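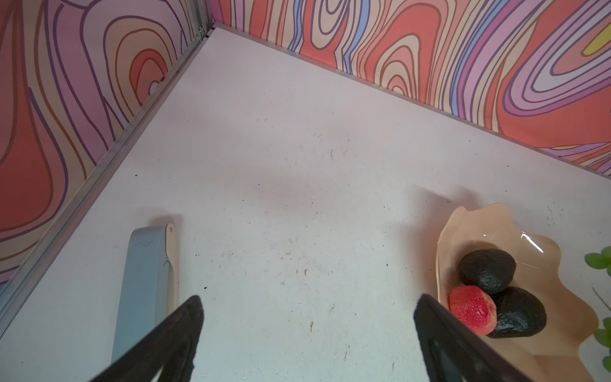
Search this repository
Go to file

# Findier Open Day Episodes

Recordings from the tabletop demonstration at the Findier open day in October. Visitors picked a task and watched the arm attempt it. There are 40 episodes, each up to 600 frames long, at three difficulty levels.

## Contents

- `episodes/` wrist camera video and joint states
- `tasks.csv` the instruction given for each episode
- `notes.txt` operator remarks, typed during the day
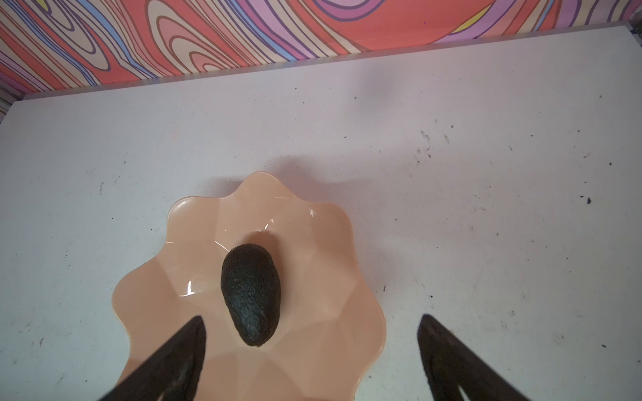
Wrist view, avocado in the scalloped bowl, fingers open.

## Known issues

The table has scuffs and dark specks. We did not retouch them. The patterned backdrop stayed in for all sessions. Joint states for the first morning session are logged in degrees, the rest in radians. Use the `units` column in `tasks.csv`.

## People

Tsehay Birhane ran the arm. Kedir Araya wrote the logging scripts. Send corrections to Ximena Carrillo, who maintains the task list.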